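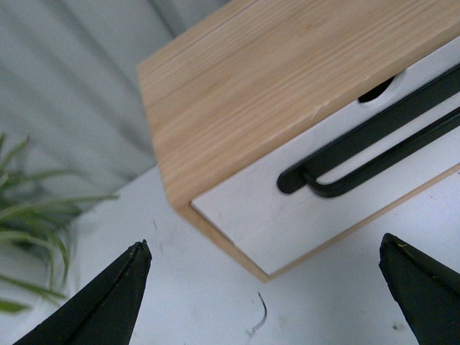

What Is an Island Ferry Trip Like?

An explainer for readers ages 8 to 11

Some places are easy to visit by car. Islands usually are not. If there is no bridge and no airport, people get there by boat, and the boat that makes the same trip again and again is called a ferry.

This page explains how a ferry trip works, using the island of Nonley. Nonley is small. You could walk from one end to the other in an afternoon. It has one village, called Horham, two beaches, a lighthouse, and a lot of sheep. In winter, 332 people live there. In summer, up to 2000 visitors can arrive in a single day.

Who rides the ferry?

Visitors are the people you notice first, because they have backpacks and beach towels and they stand at the rail taking pictures. But a ferry is not only for vacations. People who live on the island ride it to see the dentist, buy shoes, or visit their grandparents. Older students ride it to high school on the mainland, which is the word islanders use for the big piece of land across the water.

Things ride the ferry too. Nonley does not grow much of its own food, so milk, bread, apples, and cereal all come by boat. So do mail, paint, bicycles, sofas, and dog food. Trash goes the other way. The island has no room for a large dump, so garbage and recycling are loaded into closed containers and carried back to the mainland.

Buying a ticket

You can buy a ticket at the dock or ahead of time. There are different kinds.

A one-way ticket takes you across once.
A round-trip ticket takes you there and back.
A vehicle ticket is for a car or van and its driver. Passengers in the car need their own tickets.

Children usually pay less than adults, and very young children often ride free. Dogs may come along on a leash. On many ferries, bicycles need a small ticket of their own.

The boat can hold only so many people. Before it leaves, the crew must know how many are on board. That number is written down, and it has a special name: the passenger count. If the boat is full, everyone else waits for the next one. On busy summer days, families who want a certain boat buy tickets weeks early.

Getting on

Getting on a boat is called boarding. The ferry to Nonley is named the Judix, and it has a flat deck at the bottom for vehicles and two decks above for people.

Vehicles go first. Drivers wait in numbered lanes, and a crew member waves them forward one at a time. It may look as if the cars are being parked in any old order, but they are not. If all the heavy trucks were on the left side, the boat would lean to the left. The crew spreads the weight out so the boat sits level in the water. The Judix carries 18 cars when there are no trucks.

Once a car is parked, the driver turns off the engine and sets the parking brake. Everybody gets out and climbs the stairs. On most trips you are not allowed to stay on the vehicle deck while the boat is moving.

People on foot walk up a ramp called a gangway. The gangway has rails on both sides. It can be steep or almost flat, depending on the tide.

What does the tide have to do with it?

The tide is the slow rise and fall of the sea. In most places the water comes up and goes down twice a day. When the tide is high, the boat floats high beside the dock. When the tide is low, the boat floats lower. The dock itself does not move, so the ramp has to be able to tilt.

At Nonley there is another problem. When the tide is very low, the water near the dock is too shallow for the Judix. The captain has to wait until there is enough water under the boat. This is why the ferry schedule changes from day to day. The boat might leave at 9:00 one morning and 9:45 the next.

Out on the water

The trip from the mainland to Nonley takes 53 minutes in calm weather. The boat starts slowly. Inside a harbor there are small boats, swimmers, and moorings, and a big boat moving fast would make waves that rock all of them. Once the Judix passes the last marker, the captain speeds up.

The captain works in a room near the top of the boat called the bridge. It has windows on every side. The captain uses a compass, a radio, electronic charts, and radar. Radar sends out radio waves that bounce off other ships, rocks, and land. The waves come back and show up as marks on a screen, so the captain can tell what is out there even in fog or at night.

Along the way you will pass buoys. A buoy is a floating marker held in place by a heavy weight on the sea floor. Its color and shape tell sailors which side to pass on, or warn them about something under the water. Some buoys have bells that ring when the waves move them.

Halfway across, the ferry passes Barbier Rock. No people live on it. Seabirds nest there in spring, and the boat stays well away so they are not disturbed. The best month for watching them is May, when the parents fly in and out all day carrying fish. Seals often lie on the flat ledges at the north end. From far off they look like gray stones.

Why do some people feel sick?

Your body has several ways of telling whether you are moving. Your eyes are one. Another is deep inside your ears, where tiny tubes filled with fluid sense when your head tilts or turns.

On a boat, these can disagree. If you are inside reading a book, your eyes see a page that is staying still. Your ears feel the boat going up and down. Your brain gets two different messages, and for some people this causes an upset stomach. It is called motion sickness, or seasickness.

A few things can help. Go outside and look at the horizon, the line where the sea meets the sky. Sit near the middle of the boat, where it rocks the least. Eat a small, plain snack before you leave, such as crackers. Put away books and screens. Most people feel better soon after they get off.

Staying safe

Before the boat leaves, there is a safety announcement. It tells you where the life jackets are and what the alarm sounds like. Listen to it even if you have heard it before, because different boats keep their life jackets in different places.

Walk on deck. Keep your feet off the rails. Hold the handrail on the stairs, especially if the boat is rocking. If you lose the people you came with, go to any crew member. They wear matching jackets with the name of the boat on the back.

When the ferry does not go

Sometimes a trip is canceled. Strong wind is the usual reason. Wind pushes against the tall sides of the boat and makes it hard to bring it in gently next to the dock. Big waves and thick ice can also stop a ferry. Fog may slow it down, though with radar it can often still make the trip.

When the boat is canceled, visitors stay where they are until the next one. On Nonley this can mean an extra night. Islanders plan for it by keeping extra food in the cupboard, and the village store orders more than usual when a storm is in the forecast.

The ferry also runs less often in the cold months. The winter schedule on Nonley has two trips a day and ends on 30th April. After that the summer schedule begins, with six trips a day.

Arriving on the island

As the Judix comes close to Horham, the captain slows down again and the crew gets the ropes ready. A rope used on a boat is called a line. A crew member throws a thin line to a worker on the dock, who uses it to pull over a much thicker one. The thick line goes around a short, strong post called a bollard. When the boat is tied at both ends, the ramp comes down.

People on foot leave first this time, and then the cars drive off. Most visitors leave their cars on the mainland, though. The roads on Nonley are narrow, and the lighthouse can only be reached by a footpath.

If you go for the day, look at the board by the dock before you walk off to the beach. It shows the time of the last boat home.

Words to know

Boarding: getting on a boat, train, or plane.
Bollard: a short post that boats are tied to.
Bridge: the room where the captain steers the boat.
Buoy: a floating marker.
Gangway: a ramp for walking on and off a boat.
Horizon: the line where the sea or land seems to meet the sky.
Mainland: the large area of land near an island.
Tide: the regular rise and fall of the sea.

Something to try

Float a plastic lid in a sink or a tub of water. Put several coins on one side of it and watch how it leans. Now move the coins until the lid floats level. The crew of a car ferry solves the same kind of problem each time they load the boat.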